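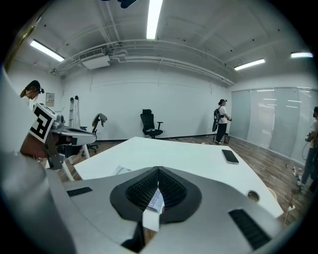 **Veldale Readers Board > Books in Translation**

**inkpot_annie** (2025-05-20)

Has anyone finished the new Solène Royer yet? It's the one about the girl who moves to Dallberg at nine without a word of the language and ends up writing her school plays in it. I read 100 pages on the train and missed my stop! I know she's up for the Lahtinen Prize and I really think she should get it.

**podelfan52**

Finished it last night. Loved the first half, got tired of the second. Once the uncle shows up it turns into speeches. My vote would go to Wondimu Gebru, whose stories are shorter and funnier, and he writes in his third language too.

**inkpot_annie**

Oh no, I LIKED the uncle (well, so far). Which Gebru should I start with?

**podelfan52**

The Podel stories. Skip the preface, it gives away the one with the ferry.

**marginalia_mo**

Gotta disagree about the speeches. That's how my own grandfather talked once he got going, whole paragraphs with his fork in the air. What bugs me is the prize itself. Why do we need a separate award for people who switched languages? Just give them the regular one.

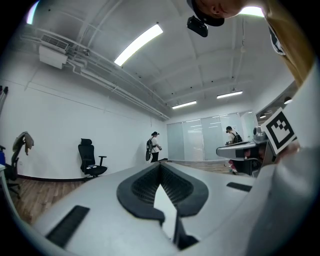
*Black cap, small camera on the brim.*

**inkpot_annie**

But would they get the regular one, Mo? I'd never have heard of Royer without the Lahtinen list, and our library only bought 3 copies after it came out.

**marginalia_mo**

Fair, I found Gebru the same way. Still grumpy about it though.

**podelfan52**

Annie, come back when you hit the wedding chapter. I want to know if you still like the uncle.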